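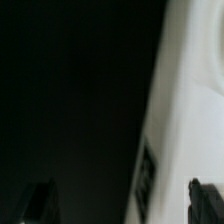
The bakery at Drarnden opens at six. By then she's been up four hours, and the first thing she says is "don't ask me about sourdough."

So, rye. She learned it from her aunt in Huaranga, twelve loaves a week, wood oven, no scales. "You went by the smell. Terrible way to learn, I'd do it again."

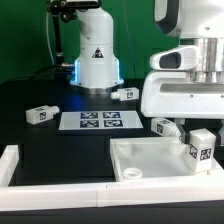 Money's tight. Flour up, power up. The new oven cost more than her first car, and she still owes $2,000 on the mixer. "I like the mixer better than the oven, dont print that."

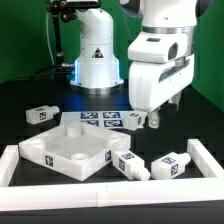 Two staff now, both part time. Saturdays are mad, Mondays dead. She tried closing Mondays and the regulars left notes under the door.
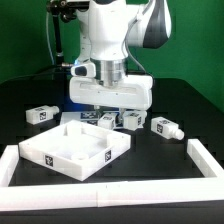 Next? A stall at the Gamov market from August, if the council paperwork comes thru. Fruit loaf, the dark rye, maybe buns. "Not croissants. My neighbour does croissants and I have to live there."

Timer goes. She's off.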